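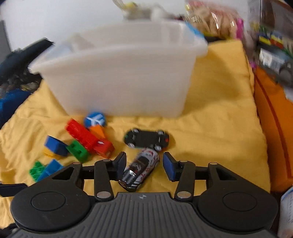 Two-fingered gripper at a toy car, sorting station, Arkutside evaluation laboratory.

About Arkutside

Arkutside is an independent laboratory for the comparative testing of robot grippers, arms, cameras and controllers. We were founded by Marcelle Vasseur and Mireille Bodin, who had spent their earlier careers installing automation in packing plants and wished to give buyers a place to try equipment before committing to it. The laboratory has a permanent staff of 18 and operates 23 test stations under one roof.

Our clients include manufacturers, distributors, hospitals and technical colleges. Most come to us with a short list of products and a task that must be done every day. We set up the task, run each product through it under the same conditions, and deliver a written report. Arkutside does not sell hardware and accepts no commission on sales.

How We Test

Every gripper submitted to the laboratory is first mounted, weighed and checked against the maker's drawings. It then completes 100 attempts at each assigned task. An attempt is scored as a success only if the object is lifted, carried and released at the required spot. Dropped objects, double picks and stalls are entered separately, so that the reader of a report may see how a product fails as well as how often.

Test objects are ordinary goods. Toy cars and building blocks are among the most useful we own: they are hard and smooth, they come to rest upside down or against one another, and their shapes differ enough to trouble a finger design that does well on plain boxes. Soft cloth is laid under them for part of the program, as a creased surface changes the height at which the fingers must close.

Cameras are compared on the same stations, with the lighting held constant. Controllers are judged on response time, ease of setup and behavior after an emergency stop.

Our Programs

The Flomik program covers finger pads and other contact surfaces. Pads are tested new and again after extended use.

The Chevalier program pairs arms and controllers from different makers and records which combinations can be brought into service without custom software.

The Pellivari program is open to schools. Student teams may reserve a station for 2 weeks and receive the same form of report as our commercial clients. Applications for the spring session close in December.

Leadership

Marcelle Vasseur, Director, is responsible for test methods and for the final review of all reports.

Mireille Bodin, Deputy Director, oversees client services and the Pellivari program.

Visits

The laboratory receives visitors by appointment. Closed footwear is required on the test floor — safety glasses are provided at the front desk.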